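Print this page | E-mail this page

Moon Hour goes to two hours, and you get to pick the songs

Hi everybody, it's Debashish Liyanage from the Moon Hour podcast, and I've got news I've been sitting on since May. Starting with our next season, the show is getting longer! We're going from one hour to two, and the whole second hour belongs to independent artists who've never been played on the show before.

I've wanted to do this forever. My inbox is full of great songs from people recording in bedrooms and garages, and I kept running out of room. So I called up Ye-seo Shim, who a lot of you know from her late-night sets at Feleck, and asked her to come on as co-host. She said yes before I finished the question — which was lucky, as I had no backup plan.

Ye-seo will run the new hour, and she's calling it Tondunura. She says it's a word she made up as a kid for any song you have to hear again right away. Her first guests are the surf-rock trio Skudix, who'll play three songs live in the studio and talk about their new record. I've heard the rough mixes and I can't stop humming the second one.

If you're a musician, send us your stuff! We'll take up to 80 songs for the first round, and six of them will get a full feature with an interview. Any style is fine, covers are not, and please put your name in the file (you would not believe how many tracks I have called "final mix").
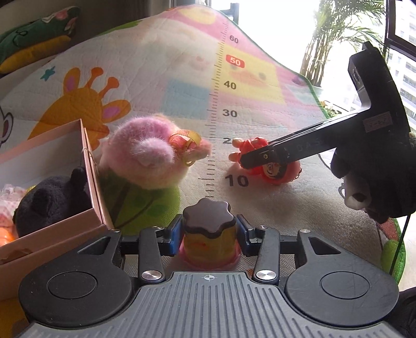 Tondunura also needs its own cover art, and that part is open to listeners. Ye-seo wants something sweet and a little silly, nothing like the plain black square I've been using all these years. Think of a toy pudding with a glossy dark brown top, a yellow middle and a frilly pink base, and you've got her color scheme. Draw it, paint it, cut it out of felt, whatever you like, as long as it still looks good tiny on a phone.

Songs and artwork both go to the show's regular inbox, and we'll read the winning names on the first episode. Thanks for listening, and tell a friend — we've got a whole extra hour to fill!

Contact Moon Hour | Copyright Moon Hour, all rights reserved | Back to top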